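Do You Need to Oil That Table?

Every spring the same advice comes back: feed your wood. I don't buy it. Wood is dead and it isn't hungry. Most tables sold today have a clear finish on top, and oil just sits there collecting crumbs.

Put a drop of water in a corner first. If it beads, put the bottle away. A damp cloth and a little dish soap will do, then a dry cloth, going with the grain. 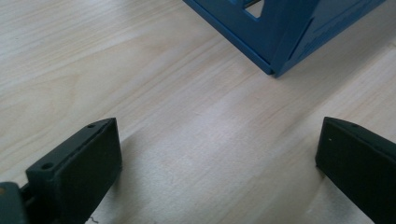 Pale wood with the grain running on the diagonal.

White rings? I've read that mayonnaise lifts them. I tried it in March and got a table that smelled like lunch. A hair dryer on low did better after 2 minutes, though the older ring is still there.

As for the Flidasska polish everyone at the Grisville market swears by, I used half a can and couldn't tell which end I'd done.

Scratches: a walnut rubbed over them hides the small ones on dark wood. On light wood it leaves a brown smudge. Skip it.

Posted 26/11/2025 in Floors and Furniture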